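3.2 Care label legibility and household sorting decisions

The second part of the study concerned the permanent care label and the extent to which it is consulted once a garment has entered ordinary use. Earlier work on domestic laundering has tended to treat the label as a fixed source of information, read at purchase and remembered afterwards. Our interviews gave little support to this view. Most participants could state the washing temperature they used for knitwear, but few could say whether that temperature matched the one printed in the garment, and several had cut the label out within days of first wear.

Households were recruited in two towns, Hedmont and Walmont, through notices left at public libraries and a short item in a local newsletter. In all, 64 households took part and together they recorded 519 garments in the wardrobe inventory. For each garment the participant noted fibre content where known, the position of the label, whether the print could still be read at arm's length, and the programme last used to wash it. Garments with no label, or with a label from which all print had been lost, were kept in the inventory and coded separately.

Label position was coded under four headings: centre back neck, side seam, waistband and other. Knitted tops were most often labelled at the centre back neck, where the label hangs down inside the garment from the collar seam and can be read without turning the piece inside out (Figure 2). Side seam labels were more common in shirts and in lined items. Participants found them less irritating to the skin but were also less likely to have looked at them. One participant had owned a cardigan for six winters before finding the side seam label during the inventory itself.
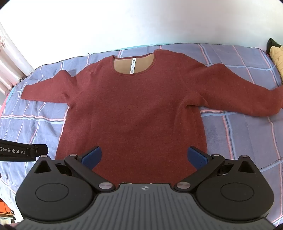
Figure 2. Knitted sweater laid flat, with a printed care label hanging at the neck.

Ka-ming Peng, commenting on a draft of this section, objected that position and legibility ought not to be treated as independent, given that a label at the neck is rubbed by the skin at every wear and one in the side seam hardly at all. We accept the point. The coding sheet did not record frequency of wear, and the two effects cannot be separated with the present data. A later round of fieldwork, planned for August, will ask participants to keep a wear diary alongside the inventory.

Loss of print took several forms. In woven labels the text is part of the cloth and remained readable even where the edges had frayed. In printed labels, whether on satin ribbon or on coated tape, the ink faded unevenly, and the care symbols were usually lost before the fibre content. This is awkward from the point of view of the user, who in most cases wanted the symbols. Long labels with several languages presented a different problem: the print was sound, but the relevant lines were hard to find, and participants tended to give up after the first fold.

Sorting practice was then compared with label content. Participants were asked to sort a week's washing in their usual way and to explain each pile. Colour was the leading criterion, followed by how dirty the item was thought to be. Fibre came third and was judged almost entirely by touch. Knitwear formed an exception in that it was often held back from the main load whatever its colour, on the grounds that it 'might shrink'. Where the label permitted machine washing at 40 degrees, the garment was nevertheless washed cool or by hand in a large share of cases. Over-caution of this kind has seldom been reported, the literature being concerned mainly with damage from washing too hot.

Two interviewers, Poonam Maurya and Hakim Govindasamy, coded the explanations separately and then met to settle differences. Most disagreements concerned remarks such as 'I always do it like that', which may be read as habit or as a refusal to answer - these were finally coded as habit. Drying was discussed in less detail. Participants in Walmont more often dried knitwear flat, on a towel or a spare bed, while those in Hedmont more often used an airer, a difference which seems to follow from the size of the dwellings and was not pursued further.

The reading test described in section 3.3 used unworn labels only, so that print size and layout could be examined apart from wear.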